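Sorting out the odds and ends bin
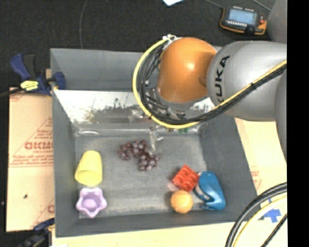 Why everything ends up in one bin

Every house has a bin like this and every workplace does too, I swear. You put one thing in it on a Sunday because you're tired, and a week later there's a cup on its side next to a bunch of grapes and you have no memory of making that choice. Mine lives by the back door in Arnstead and it has fed on our stuff for 7 years now. It's gray and scuffed and completely ugly and I love it!

How I tackle it

I give myself 40 minutes, put the kettle on, and take everything out. Everything! Food goes first (grapes should be in the fridge anyway, they go sad so fast), then cups and dishes head for the sink. What's left gets split into two piles, stuff with a home and stuff without one. The second pile is always bigger, ugh.

Then I wipe down the floor of the bin. Scratches stay, but most of the white smeary marks come off mine with warm water and a bit of dish soap. I tried the Udex spray for a while and went back to soap.

I'm doing the shoe rack in February, so wish me luck with that one.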